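Recording a Single-Cup Approach with the Hand-Held Gripper

Posted Nov 24, 2018 by the Project Editor

Students joining the Stenthorpe manipulation project are asked to complete the single-cup exercise before moving on to stacking. Each pair should submit 200 recordings, of which at least 80 must pass review.

1. Hold the gripper level and bring it in slowly from the front of the table. Open the fingers fully before the cup comes between them.

2. Leave other objects on the table. The Fodlow software is trained on cluttered surfaces, and a bare table is of little use to it.

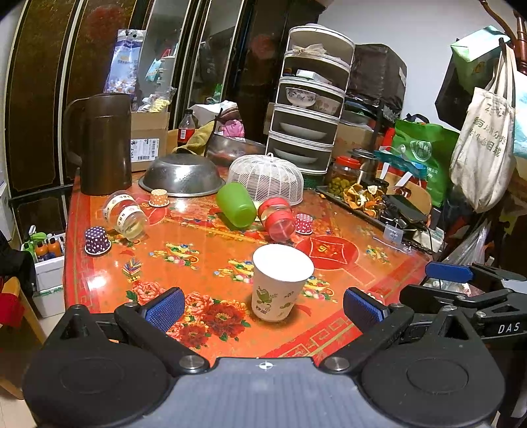
Paper cup between the open fingers, with other cups and baking cups behind.

3. Keep both blue finger pads in view throughout the approach. If a pad passes out of view, stop and begin again — do not attempt to correct the recording afterwards.

4. Close the fingers gently. Paper cups crush easily, and a crushed cup must be replaced before the next attempt.

5. Lift, hold for a slow count of two, and set the cup down upright. Move it to a new position before repeating the exercise.

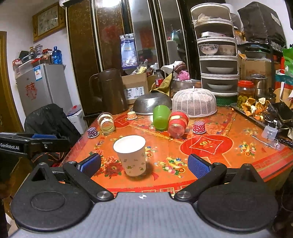 Stenthorpe Student Robotics Club — Manipulation Group

Patterned tablecloths are permitted and should be noted on the record sheet. Glossy coverings may produce glare; where this hides the rim of the cup, change the angle of approach.

Name each file with the pair number followed by the attempt number, and copy the full set to the Patwary folder. The shared collection has held almost 3,000 recordings since July. Incomplete sets will be returned to the pair concerned.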